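4.2 Why people stop closing their boxes
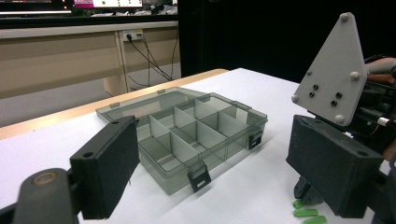

I went into this part of the study thinking it would be the dull part. We had already talked to people about what they keep and what they throw out, and the boxes themselves felt like an afterthought. Then Mirjam Baert and I sat down with the first batch of home diaries, and the same complaint kept coming up. People love a divided box on the day they buy it. A few weeks later the lid is up, it stays up, and the small things have started to wander.

So we went back to the 19 households in the Pindura group and asked them to keep using whatever compartment box they already owned, for sewing bits, screws, beads, fishing weights, pills, anything. We didn't hand out new ones. Each person wrote a line in the diary whenever they took something out or put something back, and noted whether they shut the lid after. That gave us 604 entries we could read, plus a handful that had been splashed with coffee (mine included, I was a pilot household).

The open-style box with a hinged lid is shown in Figure 3. It has eight compartments in two rows, thin see-through dividers, and a lid that folds all the way back and lies flat on the table. I want to stay on that last point for a minute. A lid that lies flat takes up table space behind the tray, and our diary keepers had strong feelings about it. Those working at a desk or a kitchen counter pushed against a wall often couldn't open the lid fully, so they propped it, or leaned it on the toaster, or turned the whole box sideways. Horacio Tapia, who coded the diaries with me, started a separate column just for "lid in the way" and it filled up fast.

Figure 3. Divided organizer in smoke-gray plastic, lid folded back, clasps hanging open.

Next, the clasps. We had expected people to grumble about clasps that were too stiff, and a few did. The bigger problem was having more than one. With a single clasp people closed the box or they didn't. With two or more, they tended to close one and call it done, and that half-closed state is the one that ends with beads under the fridge. One diary keeper wrote "did the front one, good enough" on four separate evenings, and then, the following week, "not good enough." She switched to a rubber band after that – which, to be fair, worked fine for the rest of the study.

I was also curious about see-through plastic. Everyone told us at the start that they liked being able to look in without opening the lid. In practice it depended on the tint. Clear boxes got peeked into from the side all the time. With tinted ones, people mostly said the dividers stacked up visually, so that by the second or third layer they couldn't tell a brass screw from a steel one, and they opened the lid anyway. Giorgia Melis pointed out in our May meeting that this could push the lid toward staying open, and I think she's right, though we don't have enough tinted boxes in the sample to say so with any confidence.

What about the number of compartments? I'd have bet on more being better. The people with small boxes of six or eight spaces gave each one a job and mostly stuck to it. People with the really big ones ended up with several "misc" spaces, and once there was a second misc the system went downhill pretty quickly. Aino Vainio calls this the junk drawer moving indoors, and I've stolen the phrase for every talk since.

There are some limits I should own up to. The diaries depend on people being truthful about their lids, and I know from my own that a skipped entry is easy. We also didn't ask whether a box was used at a table or carried from room to room until halfway through, so the early entries can't be split that way. Berenice Ponce is running the follow-up with the Marwat households, where the first question on the sheet is where the box lives and whether there's a wall behind it.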